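Slow drain in the kitchen, only when the dishwasher runs

Reading time: 2 minutes

Hello to all. We moved in April to a flat with a double sink, and the dishwasher hose is connected under it. When I wash by hand, the water goes down well. When the dishwasher pumps out, the water comes up in the sink and stays maybe until I finish my coffee. The landlord sent a man from Orkance and he wants 299 to change all the pipes under the sink. Is this really necessary? I have a bucket and one wrench, and I am not afraid to get dirty.

pipe_dreamer

Don't pay. Same thing in my place, it was the trap full of grease. Hot water and dish soap, done.

Wendar

I would not pay yet, but I also would not stop at hot water. The dishwasher pump pushes a lot of water in a short time, and a half-closed pipe can accept the tap but not the pump. Please do it in this order. Turn off the dishwasher, put the bucket under the trap and open the trap by hand. Clean it with an old bottle brush. Then look at the place where the hose enters. In my kitchen there was a ring of old food, hard like plaster, and the opening was 80 percent closed. I bought a new trap of the brand Zasico, but any brand with the same diameter is good.

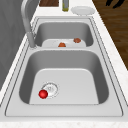
Grease likes to sit where the two basins join their pipes, and this part people often forget. Fill one basin and let it go, and watch if the water rises in the other one. If it does, the blockage is after the joint, and cleaning only the trap will not help you. Do the test with the larger basin, because it gives more water at one time, and first lift out any loose food from the round strainer in its floor, or you will be testing the strainer and not the pipe.

If the water still rises after all this, the problem is in the wall and you need a person with a long cable. Ask him for the price of the cleaning alone.

Meireles94

We use cookies to remember your settings. Accept | Manage choices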